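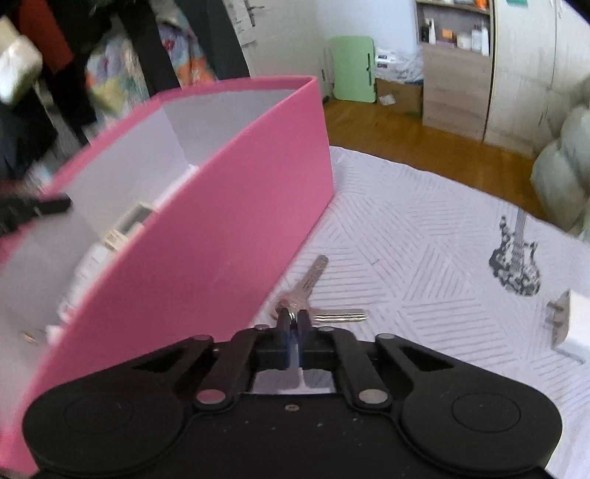 Section 5: Tidying small things into a box

I put this chore near the front of the guide because it's the one everybody asks me about. Can a machine clear the odds and ends off your bed yet? My answer after a winter in Gekcombe is sort of, on a good day, if you set things up for it. So let's set things up!

Before you start, charge the hand gripper and pick an open box with stiff sides. Soft bags fold over and you'll waste your whole evening (I did, in January).

1. Lay the small things out with a little space between them. Keys, chargers, that kind of stuff.

2. Close the fingers on the easiest bit to grab. With keys I go for the split ring every time. The blades lie flat on the cloth and the tips slide right over them.

3. Lift slowly and count to two before you move sideways. Keys swing, and the learning software hates a swing.

4. Carry the item over the box, lower it below the rim, then open the fingers. Don't drop from high up.

5. If the box is in a bad spot, shift it by its wall. Bring one finger down on each side of the wall, near the top, and squeeze gently.

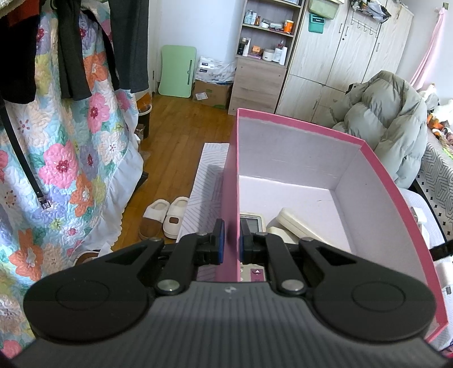
Fig. 5-2. Fingers on either side of the near wall of the box.

Caution: card walls crease. Once a crease is in, the grip slips there again and again, so turn the box and use another side.

Note: do the whole chore the same way you'd want the robot to do it. Güven Taşdemir at our Mitport bench recorded 203 runs with a fancy wrist flick, and guess what the arm learned. Yep, the flick. We threw those out and started over.

How good is it right now? In our last test of 100 tries, the arm did fine with boxy items and fumbled most of the keys. Gregor Urquhart thinks more runs will fix that. I think we need better fingertips, and we've been arguing over it since Flirnville. Either way, I wouldn't leave it alone with your house keys just yet.

6. Save the run, empty the box back onto the bed, and go again from step 1.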